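Reference > Government and Elections > Voting Systems > Absentee Voting

Absentee ballot processing

Last updated 21st November

214 shares | 8 comments

Absentee ballot processing is the set of steps by which an election office receives, checks, opens and counts ballots that were not cast in person at a polling place. The term covers ballots returned by mail, by drop box or by hand at the office counter. Rules differ widely from one jurisdiction to the next, but most follow the same order: receipt, verification, separation, flattening, scanning and storage.
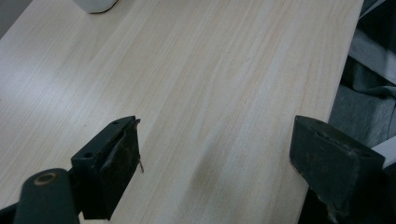 Hajdu

Receipt

Returned envelopes are logged on the day they arrive. In many offices each outer envelope carries a barcode tied to the voter's registration record, and scanning it marks the ballot as received. This prevents a second ballot from being accepted from the same voter. Envelopes that arrive after the legal deadline are logged separately and kept unopened for a set period. Some jurisdictions accept a late envelope if it was postmarked by election day, while others go only by the time of delivery.

Verification

The voter's signature on the outer envelope is compared with one or more signatures on file. Some places require a witness signature, an identification number, or both. When a signature is missing or does not appear to match, the voter may be contacted and given time to correct the problem, a step known as curing. The cure period can be as short as 2 days or can run past election day.

In the town of Wiltness, the cure period was lengthened in March to 8 days after a review of rejected envelopes. The review found that 55 envelopes had been set aside at the previous municipal election, most of them for a missing signature. Voters there may cure by mail or in person at the clerk's office, but not by phone.

Separation

Once an envelope is accepted, the ballot must be removed in a way that keeps the vote secret. The usual method is a two-envelope system. The outer envelope bears the voter's name, and the inner one, called a secrecy envelope or sleeve, bears nothing. Outer envelopes are opened face down, the inner envelopes are pulled and mixed, and only then are the ballots taken out. Work is done in pairs, and in partisan elections the two members of a pair are often required to come from different parties.

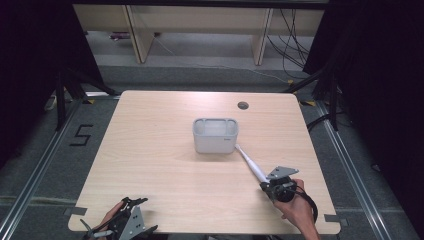

Separation tables are normally kept bare except for the batch being worked on. Personal bags, food and pens of the wrong ink color are commonly banned from the area. Small supplies such as clips and batch slips may be stored in a divided container like the white plastic one on the table, with its larger section in the middle and narrower slots along the ends. Each batch has a cover sheet that stays with it until the count is certified.

Flattening and scanning

Folded ballots are bent back against the crease so that they will feed through a scanner. Damaged ballots are copied onto a clean form by a pair of workers, and the original and the copy are given matching serial numbers. High-speed scanners read the batches and set aside any sheet with an unclear mark, which is then reviewed by hand. In Mirivitz County, batches are limited to 45 ballots, so that a miscount can be traced without reopening a large group.

Start dates

Laws on when processing may begin are a frequent subject of dispute. Some jurisdictions allow envelopes to be opened weeks ahead, with results withheld until the polls close. Others forbid opening before the morning of election day, which delays results when mail volume is high. Supporters of early processing point to faster reporting and more time for curing. Opponents raise the risk that partial totals could leak.

The Pliton district council adopted a middle course, under which envelopes may be verified and opened in advance but no ballot may be scanned until election day.

Storage

Counted ballots, envelopes and cover sheets are sealed in containers and held for a period fixed by law, in case of a recount or court challenge. Seal numbers are recorded each time a container is opened or closed.

See also: Ballot curing; Provisional ballot; Recount; Secrecy envelope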